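**Bodevura project - progress report, October**

Prepared by Roel Boersma for the Tiongson fund

This report covers the period since the spring update. Most of it is about the open day at our Oltley site, which was the main deliverable for the period under the grant agreement. Spending is set out in the separate budget sheet and is only mentioned here where it affected the work.

## Status against the plan

The open day took place as planned. The simulation work is on schedule. The work on the physical arm is behind by two months, and I explain the cause further down. The teaching pack for schools is drafted but has not been tested with a class yet.

## The open day

We opened the doors at 10 in the morning and closed at four. The door count was 321 visitors, which includes people who left and came back. We had planned for fewer. The hall coped, but the corridor outside the demonstration room was full for most of the late morning and we had to hold people back at the stairs twice.

There were three parts to the day:

- A short talk in the hall on what Bodevura is for and who pays for it, repeated every hour.
- The simulation demonstration in the side room, where visitors could watch a two-armed robot being driven through household tasks in a simulated room.
- A table with printed grippers and old motor parts for people to handle.

The simulation demonstration drew the most people. We ran Luvutix on the larger of our two machines and put the output on the wall screen. An operator drove the arms with hand controllers and a second member of staff talked through what was going on. Visitors who wanted to try it were given a turn of a few minutes each, with one task: bring the gripper close to an object, close the fingers, and lift.

Most first-time users could move an arm within a minute. Very few managed a lift. The usual problem was judging depth. People moved the gripper in the right direction but closed it too early, or pushed the object away. Switching between the view from the gripper and the view over the robot's torso helped some of them, but others found the change of viewpoint confusing and asked to stay with one. Children did better with this than adults in general, though we did not measure it.

The question we were asked most often was about the look of the rooms. The surfaces in our test rooms are changed between runs, so a wall may be plain in one run and tiled in the next, with strong colors that no one would choose for a home. We do this so that the trained controller does not come to depend on one kind of wall or floor. Staff explained this many times during the day. For the next event I would like a printed sheet on the subject next to the screen.

Other questions that came up more than once:

- When will a robot like this be for sale? We answered that we do not sell robots and could not give a date.
- Is the robot deciding anything by itself? On the day it was driven by a person throughout. We said so at the start of each session, but people who came in halfway had missed it.
- Why use a simulation at all? The answer, that a failed attempt in simulation breaks nothing and can be repeated at once, seemed to satisfy most people.

## Problems on the day

The wall screen lost its signal early in the afternoon. The cable had been pulled by people leaning on the table. It took twenty minutes to find and we have since moved the cable run to the ceiling.

The hand controllers ran low on charge by two o'clock. We had one spare pair and should have had two. A second spare pair has been ordered from the equipment line.

The talk in the hall was too long. It was planned at fifteen minutes and ran to twenty-five in the first session, which made the queue for the side room worse. It was cut after the second session and worked better from then on.

Two visitors told us that the demonstration room could not be reached comfortably with a wheelchair while the queue was in the corridor. They were right. Next time the demonstration will be in the hall and the talk in the side room.

## Simulation work

By the end of the period we had recorded 2263 driven runs in Luvutix. This does not include the visitors' attempts, which were not saved. Each run is checked by a second person before it goes into the training set, and the checking is now slower than the recording. I have moved one part-time post from recording to checking until the backlog is gone.

We also changed how the rooms are put together. Furniture, wall pictures and small objects are placed by the software, and the surface patterns are drawn separately for walls, floor and ceiling. Previously these were tied together, so some combinations never appeared. The change took longer than expected - mostly in fixing objects that were placed partly inside a counter - but it is finished.

Both views below are from the same simulated room.

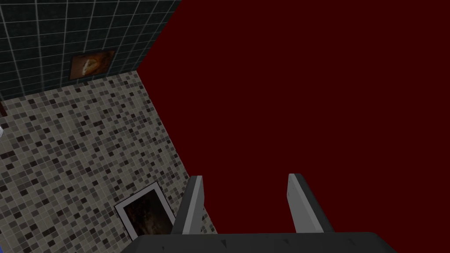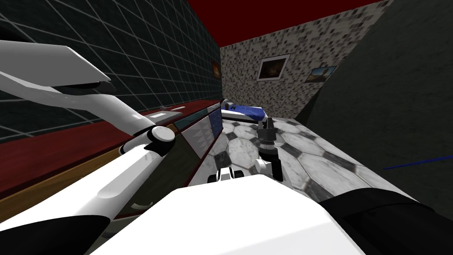 *Luvutix, simulated test room. First: the gripper with its fingers open. Second: the view over the robot's torso, with the long counter at left.*

## Physical arm

The delay comes from the wrist joint. The first unit had too much play in it and was sent back to the supplier. The replacement has arrived and is being fitted now. Until it is running we cannot compare simulated and real grasps, and that comparison was due in this period. I ask that the milestone be moved to the next report. No extra money is needed for this.

## Next period

- Finish fitting the replacement wrist and run the first comparison.
- Clear the checking backlog.
- Test the teaching pack with one class in Oltley and send you the revised version.
- Set a date for a smaller open evening, with booked places and fewer people per session.

If someone from the fund would like to attend the open evening, please let me know before the booking page opens and I will hold places. The visitor comment cards have been typed up and can be sent on request.

Roel Boersma
Bodevura project, Oltley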